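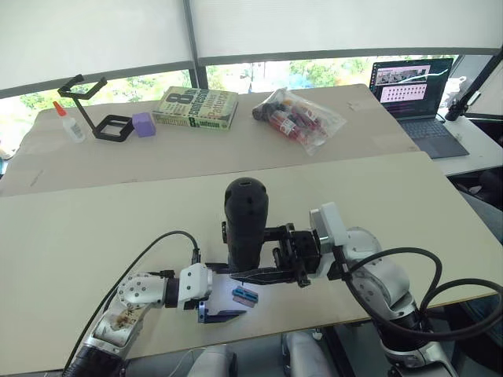
Can a machine do the chores in an ordinary house yet? A few of them, slowly, with someone standing by.

I keep hearing otherwise. Kekinel says its two-armed helper will be tidying homes by July, and Lamai Limsakul, who writes well about these things, believes it. I don't. Her column leans on a demo in which the thing cleared a table in 22 minutes. My aunt does hers in 4, while talking on the phone.

Look at what gets left on a table. A glue bottle, a thick paperback or hardcover, a crumpled clear bag with packages inside. A book lying flat gives fingers very little to get under. A bag changes shape the moment you touch it, and its shiny plastic is hard on cameras. Then comes the part the sales people skip: where does each thing go? Does the glue live in the drawer or the garage?

Fongchan Thongsuk runs the packing floor at Onsri and tried a pair of arms there. He kept them for one job, the same box all day long. That sounds right to me. A box that never changes is a fair fight. My kitchen table is a different one every night, and I'd want to see 30 of those nights in a row before paying for anything.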